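Is the city card worth it? Speaker notes, evening session, Guvmont

Opening
Wait until people have sat down. Ask who bought a city card on their last trip. Then ask who added up afterward what it saved them. Let the silence go on a bit.
I'm not here to say every card is a scam. I bought the Fivum card with my own money, used it for 2 days in December, and kept every receipt. What bothers me is how the sums are done for you before you arrive.

The headline claim
The Fivum leaflet says 200 attractions. Read it slowly. Read the small type slower.
A church that is free to everyone is on the list. So is the public garden. So are two viewpoints, which are hills. A "discount at selected shops" gets its own entry for every shop.
When I took out whatever a person can walk into without paying, and whatever was only a coupon, I was left with 19 places. Pause here. Some people will want to write that down.

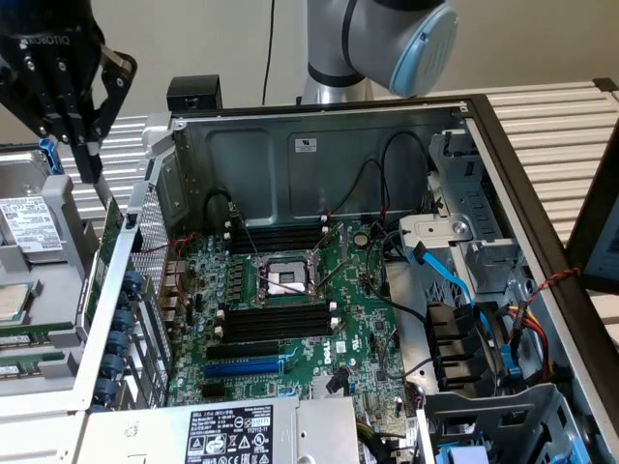

Nineteen is still plenty for a weekend, and someone from the tourist trade will say so. Fine. Then print nineteen on the leaflet.
Mention the season too. Several of the nineteen were on winter hours when I went, and the castle tower was shut. The card costs the same all year. I asked at the desk whether there was a winter price and got a map.

What it cost me
Card: 50 euros.
Day one. Started at the Nillano museum when it opened. Good museum, better than the card deserves. Stayed until lunch, because it's large and I like old maps. (Don't get into the maps. Last time I lost five minutes.)
Afternoon: tram, one small gallery, coffee. The coffee place was in the leaflet. The discount turned out to apply to a souvenir mug.
Day two. Etim river boat. The card gets you on, but only after you reserve a seat at a separate window, and the morning boats were gone. Took the late one. It was dark before we reached the second bridge, so I can tell you very little about the second bridge.
Paying at each door, I would have spent less than the card. Not by a fortune. Enough for dinner, if you skip the wine.

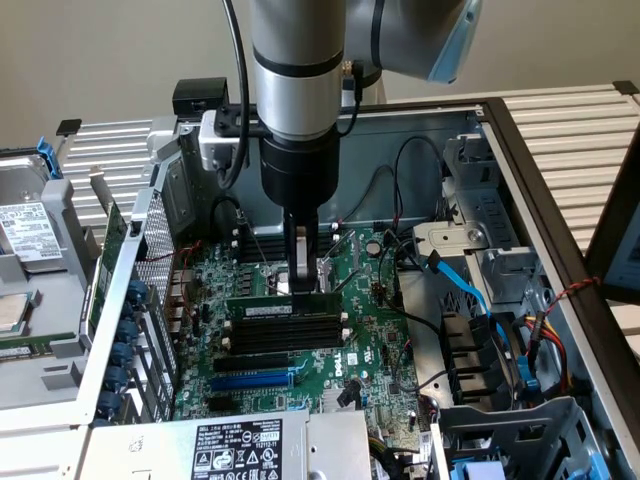 A two-fingered gripper holding a RAM module over the memory slots.

The "you could save" table
Put the leaflet's sample day up on the big screen and leave it there while talking.
Museum at nine, castle, second museum, boat, third museum, tower, concert. No lunch. No walking time between the castle and the boat, and anyone who has done that hill knows about the steps.
Ask the room: has anyone here ever had a day like that on vacation? Would you want one?
This is how the savings figure is made. They take the fullest day a person could survive, use the full adult price at every door, and compare it with the card. Students, seniors and families often pay less at the door already. The table leaves them out.

"But it skips the line"
Someone always brings this up, so get there first.
In Guvmont there was no line at the Nillano museum. There was a line at the boat, and it was made up of people holding cards. I stood in it.
In a busier city in July this could go the other way, and I'd give the card some credit for it. I haven't tested that. Say so plainly.
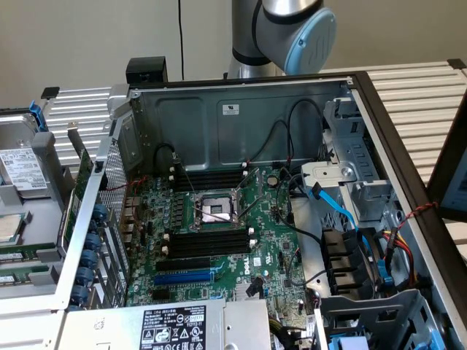 Open Dell tower with the CPU socket empty.

The transit part
Best argument for the card, so be fair. If you're staying out past the ring road and riding the tram four or five times a day, the included rides do add up. If you're sleeping in the old town, you'll walk.
Check whether the airport bus is included. On mine it wasn't, though there is a picture of an airplane on the cover.

What I do now
Write down the places I'd visit if nothing were free. Usually it's three, sometimes four. Look up the door price on each place's own website, never on the card's. Check the opening hours for the actual month. Add the tram.
If the card is cheaper than that total, buy it. It does happen. It happened to me once, in a rainy week when there was nothing to do except go indoors.

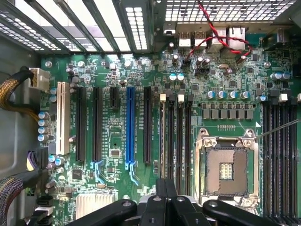

One more thing about free entry. When the door is already paid for, I behave differently. I went into a toy collection in Guvmont that I had no interest in and stayed ten minutes, purely to get my money's worth. Those ten minutes came out of the time I had for the market, and by then the cheese stall had packed up.

If asked about the app version: same price, same list, and it needs a signal inside the museum, where I had none. Take a screenshot of the code.
If asked whether Fivum replied to my email: they sent the leaflet.

Stop by 8:30, since the room has to be locked. Handout with the blank price sheet is by the door, one per household please.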